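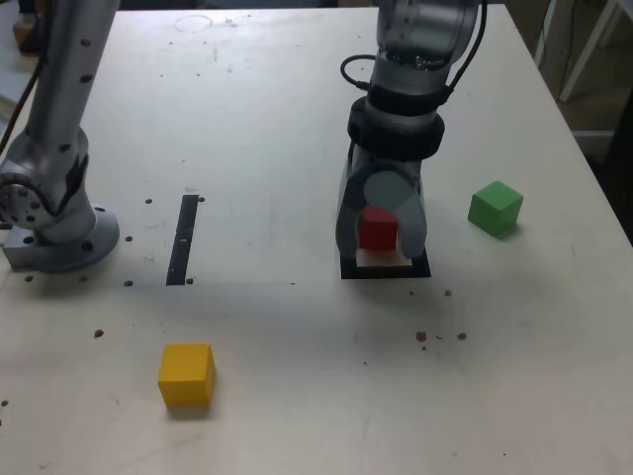 Lopes Street Community Garden
Minutes of the spring meeting, 24 Apr 2026

I'm taking the minutes again, so if I've got something wrong, grab me at the gate and I'll fix it before they go up on the board by the shed. We started late on account of the coffee urn, and we had a good turnout, with a few faces I hadn't seen since the fall cleanup. Welcome back!

Last meeting's minutes
Read and approved with one correction. I wrote that the compost bins would be moved to the north fence. It's the south fence. Sorry, everybody, especially whoever had already started digging.

Water
This took up most of the evening. The spigot by the Raren Avenue gate still drips and the one at the back has hardly any pressure once somebody else is running a hose. We have two quotes for a new line. The lower one doesn't include filling the trench back in, and a couple of people said they'd happily do that themselves with shovels and a free Saturday morning (I will be there, my back may not). We voted to take the lower quote, six in favor and three against. The three who voted no wanted it noted that they aren't against the new line, they just want to see the plumber's warranty in writing first. Noted, and I'll ask for it.

Until the work is done, please don't leave a sprinkler running and go home. Hand water or use a can. The rain barrels are full right now so help yourselves, but put the lids back on or we'll be raising mosquitoes.

Plots
Two plots are open, the shady one under the maple and the long skinny one next to the tool shed. We went down the waiting list and both have been offered. If you're thinking of giving yours up this summer, tell us early! It's much nicer to hand over a bed with a few beans in it than a jungle.

There was a long back and forth over mint. I like mint. I also spent most of last summer pulling somebody else's mint out of my carrots. We agreed that mint has to be in a pot from now on, and that goes for lemon balm too. Somebody asked about horseradish and we decided to leave that for next time because it was getting dark.

Tools
The good wheelbarrow has a flat again. The Maveo Hardware people gave us a patch kit last year and I'm pretty sure it's in the blue bucket, under the twine. We're short one pair of loppers. If they're in your garage, just bring them back, no questions. The combination on the shed is changing this week and I'll call around with the new one instead of putting it here.

Seedling swap
Same setup as last year, tables along the path, bring what you have and take what you like. Please label your tomatoes. Last year I took home what I was told was a cherry tomato and grew the biggest, ugliest beefsteak you ever saw (it was delicious, so no complaints). We have way more zucchini promised than any neighborhood needs. Peppers and basil would be very welcome.

Harvest supper
It'll be in September again, date to be picked at the next meeting once we know when the school has its fair. We talked about moving it indoors in case of rain and most people would sooner stay in the garden and borrow a couple of canopies. I said I'd ask around about those.

Other business
The neighbors on the east side asked if we could trim the grape vine coming over their fence. Yes, of course. They also said they'd been enjoying the grapes, so we'll leave them a bit.

A reminder about dogs: on a leash, and out of the beds.

To do before next time
Get the warranty in writing (me)
Patch the wheelbarrow tire
Pots for the mint, everyone who has mint
Ask about canopies (me again)
Horseradish

We wrapped up when it got too dark to read the agenda. There's half a lemon cake left in the shed fridge, please eat it.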